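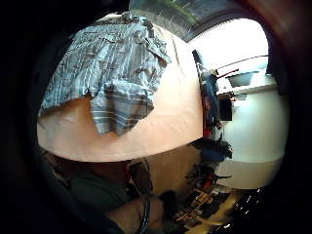 Merrin Askwith
Second-year student, Household Textiles and Laundry Practice, Paden College

Folding long-sleeved shirts on a round table
Project report, Jimia module
Submitted July 27, 2024

1. Purpose

The Jimia module asks each student to take one household task, write down how it is done, and test one change to it. I chose the folding of long-sleeved shirts on a round dining table. Most printed folding instructions assume a rectangular surface with a straight front edge. Many small flats have no such surface free, and the dining table is used instead.

The question was whether a standard fold can be done on a round table to the same finish as on a straight worktop, and what has to change in the order of steps if it can.

2. Place and materials

The work was done in the Irska flat, which the college keeps for domestic practice. The table is round, 110 cm across, and was covered with a pale peach tablecloth throughout. The cloth was left on because most households would leave it on. It also turned out to matter to the result, as described in section 5.

The comparison surface was a straight worktop of similar height in the college laundry room. It was used bare.

The test set was 16 long-sleeved shirts with collars, in mixed sizes and cloths. Most were cotton or a cotton blend. They were washed, line dried and left unironed. Each shirt was left in a basket for one night before use so that all of them started in a creased state.

3. Method

The fold used was the one taught in the first year, known on our course as the Grecu fold:

Lay the shirt face down with the collar away from you.
Smooth from the collar to the hem with flat hands.
Turn one side in to the middle of the back and lay the sleeve down along it.
Repeat with the other side.
Turn up the hem by a third, then fold again to the collar.
Turn over and check the front.

Each shirt was folded five times on each surface, giving 80 folds on the table and the same number on the worktop. Shirts were shaken out and put back in the basket between folds. The order of the shirts was changed every time.

Finish was judged on three points: whether the two side edges were parallel, whether the collar sat level, and whether there was a hard crease across the front. A fold passed if all three were acceptable. Judging was done by me alone, which is a weakness. Time was noted for each fold but was not used to decide pass or fail.

4. Laying out

The first stage took longer on the table in nearly every case. On the worktop the hem can be set against the front edge, and the rest of the shirt follows from that line. A round table gives no such line. The hem was often laid at a slight angle without my noticing, and the error only showed when the sides were turned in.

The second difficulty was width. A shirt with both sleeves stretched out is wider than the table for all but the smallest sizes. At first I placed the body in the middle and let both cuffs drop equally. This looks tidy, but the weight of the two sleeves pulls the yoke flat while the hem stays loose, and the smoothing has to be repeated. 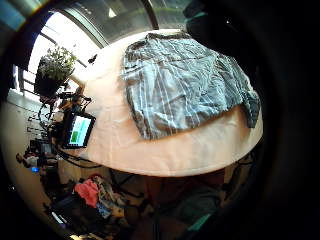
Smoothing was then tried with the body placed off centre. The shirt is put towards the far side and to one side of the table, so that only one sleeve has to hang. The grey shirt with the thin white stripes was a useful case, being heavily creased over the whole body. With one sleeve over the right edge and the lower hem at about the middle of the tabletop, a broad band of bare cloth is left in front. The forearms can rest on that band while the creases are worked out, and the first turn-up of the hem has somewhere to go. This layout was adopted for all later table folds – the earlier ones were kept in the log but marked as a separate group.

5. The tablecloth

The cloth had two effects. It held the shirt by friction, so the body did not slide when the first side was turned in. On the bare worktop the lighter shirts did slide, and a hand had to stay on the collar.

Against this, the cloth has folds and wrinkles of its own. If it is not pulled tight before starting, a ridge under the shirt can be mistaken for a crease in the shirt, and smoothing over it does nothing. Twice I pressed such a ridge into the back of a shirt by leaning on it. Pulling the cloth down evenly all round before each shirt dealt with most of this.

Colour was also noted. Grey and blue shirts stand out well from pale peach and their outline is easy to judge. A cream shirt in the set was harder, particularly in the late afternoon when light from the window came in low.

6. Results

With the centred layout the table gave clearly more failed folds than the worktop. Nearly all the failures were for side edges that were not parallel. With the off-centre layout the failures fell to close to the worktop level, and what remained was mainly in the two largest shirts.

Collar failures were about equal on both surfaces. Hard creases across the front were slightly fewer on the table, and I put this down to the softer surface, though it was not tested separately.

Time per fold stayed longer on the table with both layouts. The gap was smaller in the last sessions, which may only mean that I had had more practice by then.

7. Changed instructions

The version below is written for a round table with a cloth on it.

Pull the cloth tight all round.
Lay the shirt face down, away from you and to one side, with one sleeve hanging.
Fix the hem by eye against the line of your own forearms held level. Do not use the table edge.
Smooth from the collar down, then out to the side seam.
Turn in the side with the supported sleeve first.
Slide the shirt back to the middle, bring up the hanging sleeve and turn in the second side.
Turn up the hem and finish as in the standard fold.

The slide in step six is the weak point. On a cloth with a rough weave the lower layer may drag, and the shirt should be lifted instead.

8. Limits and further work

Only one table and one cloth were used, and only one person did the folding. Short-sleeved shirts were left out. The written log came to more than 1,000 words and is held with the module file, together with the timing sheets. A repeat with a bare round table is planned for August, using the same shirts and the same basket, with a second student judging the finish.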